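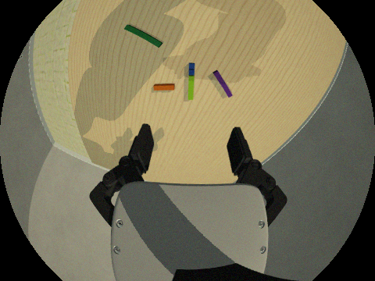 Pale table top with fine, slightly darker grain. Green bar at upper left.

Faint rings in a light table top after oiling

Posted by Vesna Obradović

I have a light wooden table, 163 cm long, bought second-hand. I sanded it with 120 grit, then 180, and put on one coat of Mühlbauer hard oil. Two pale rings came up near one end as the oil soaked in. They could not be seen on the bare wood. Do I need to sand the whole top again, or can I treat the rings alone? The shop in Sultwood says start over, but they also sell the sandpaper.

Pascal Marchal
Pale rings under fresh oil are usually old finish left in the pores. The oil can't get in there, so the wood stays lighter. Leave the coat to harden for 10 days. Then sand the rings with 180 along the grain, going a hand's width past them on all sides and easing off the pressure towards the outside. Wipe with white spirit. If the ring still shows while the spirit is on, there is finish left and you need to carry on. Oil the patch thinly, wipe off after 15 minutes, and give the whole top its second coat the next day. Don't go up to 400 before oiling. It closes the surface and the patch will come out lighter than the rest.
Lay the used rags out flat outdoors to dry. Oily rags in a heap can catch fire.

Sumeya Weldu
Had this on a desk. Used Zulon stripper on the spot, worked fine. Test it underneath first.

Špela Hodžić
Is it solid or veneer? Look at the end grain before you sand anything. If it is veneer, ignore the 180 and use the stripper.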